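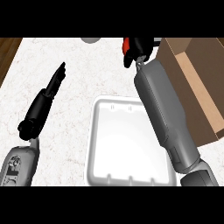

Marlies Hauser wrote after the last session to ask why we spend two weeks on consultation before anyone mixes a bowl of color. Her point was that clients come in with a photo, they know the shade they want, and the talking eats into the appointment. The answer takes up most of this handout. Please read it before the practical.

Session 4: Porosity, Level and the Color Consultation

1. Why the photo is not enough

A photo shows a result on someone else's hair. It does not give you the starting level, what is already on the hair, or how the hair takes up color. Two clients with the same photo can need different formulas and different processing times. One may need two visits. You find this out by asking and by looking at dry hair in daylight or under a neutral lamp.

Ask about the last three years, including box color, henna, relaxers and swimming. Shoulder-length hair still carries most of that history at the ends. Write the answers on the client card in the client's own words.

2. Level and tone

Level is how light or dark the hair is, on the scale of 1 (black) to 10 (lightest blond). Tone is the warm or cool cast you see on top of the level. Students mix these up all the time. "Too red" is a complaint about tone. "Too dark" is a complaint about level. Find out which one the client means before you reach for the chart.

Check level at the roots, the mid-lengths and the ends. Record three numbers. One number for the whole head is marked as incomplete on the practical.

3. Porosity

Low porosity: cuticle lies flat, water beads, color is slow to take, gray may resist.
Normal porosity: takes color evenly in the time given by the maker.
High porosity: cuticle is raised, color grabs fast, often goes dark or ashy, and fades early.

Slide a single strand between finger and thumb from the end toward the scalp. Roughness suggests a raised cuticle. Test in several places, as the hairline and the crown often differ.

4. Worked case from the Lalthorpe training salon

Client with natural level 5 roots, level 7 mid-lengths, level 8 ends with high porosity. She wants an even level 6. The roots need to go up one level and the rest has to come down. The ends need warmth put back first or they will turn flat and greenish. That means separate formulas, applied at different times. Draw the plan on the head sheet before mixing.

5. Patch test and strand test

Patch test 48 hours ahead, every time the brand changes. Strand test on anything with an unknown history. Cards from Lalthorpe and Clusau are both accepted, but the date must be filled in.

For next time

Read pages 260 to 268 in the course book. Bring two completed client cards. The practical is in room 38 and starts on the hour. Tie your own hair back.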